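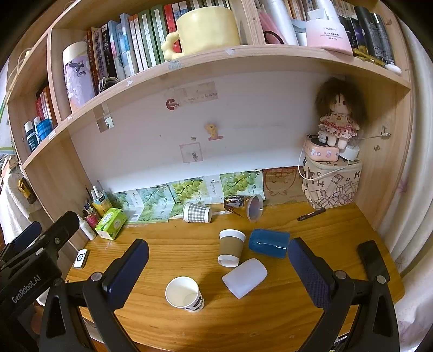 Section 4: Recording your first task with the Dratham hand-held gripper

Before you start this section, the gripper should be charged and paired with the Wernitley desktop app (Section 2), and the finger pads should be fitted and checked (Section 3).

The task in this section is cup sorting. You stand some cups upright and lay others on their sides, then use the gripper to set every cup on its base. It needs no special props and can be done on an ordinary desk.

4.1 Set up the work area

1. Choose a desk or table at a height where you can reach the back edge without leaning on it.
2. Put out up to 6 cups. Mix the materials if you can: paper, plastic and metal all grip differently.
3. Lay at least half of the cups on their sides, with the rims pointing in different directions.
4. Leave a gap between cups wide enough for one open finger. If the finger won't fit, the cup can't be picked up cleanly.
5. Move anything you don't want knocked over. Items along the wall or on shelves can stay where they are.

Note: You do not need a plain background. Books, boxes and bottles behind the work area are fine, and a set of recordings from several ordinary rooms is more useful than one from a bare table.

Caution: Use empty cups only. The gripper body is not sealed against liquids.

4.2 Start a recording

1. Hold the gripper with the camera facing the desk and both fingers fully open.
2. Press and release the side button. The status light turns solid green.
3. Hold still until you hear the second beep. The app uses this pause to set the starting position.
4. Check the preview. Both fingertips and all of the cups should be in view. The wide lens bends straight edges, so a desk that looks curved in the preview is normal.

If the light blinks amber, the memory is nearly full. Copy your recordings to the computer before you go on (Section 6).

4.3 Pick up and place the cups

1. Bring the open fingers down on either side of the nearest cup.
2. Squeeze the trigger slowly until the pads touch, then a little more. Paper cups dent easily. Stop as soon as the cup moves with the fingers.
3. Lift the cup clear of the desk, turn your wrist to bring it upright, and set it down flat.
4. Open the fingers all the way before you pull back.
5. Go on to the next cup, working from front to back.

Keep each recording under 260 seconds. Longer files are split by the app and have to be joined by hand.

Note: If you drop a cup, leave the recording running and pick the cup up again with the gripper. Do not reach in with your free hand. If you have to, stop and delete the take.

Caution: Shiny metal cups can slip. Grip them near the middle, and keep them low over the desk.

4.4 Check the pads and screws

Wipe the pads with a dry cloth after each session - no alcohol, as it hardens the surface. Check the screw near the top joint of each finger and tighten it if it has worked loose. Replace both pads after 500 recordings, or sooner if the texture has worn smooth. Spare pads are sold in pairs, and one pair comes in the box.

Go to Section 5 to label and upload your recordings.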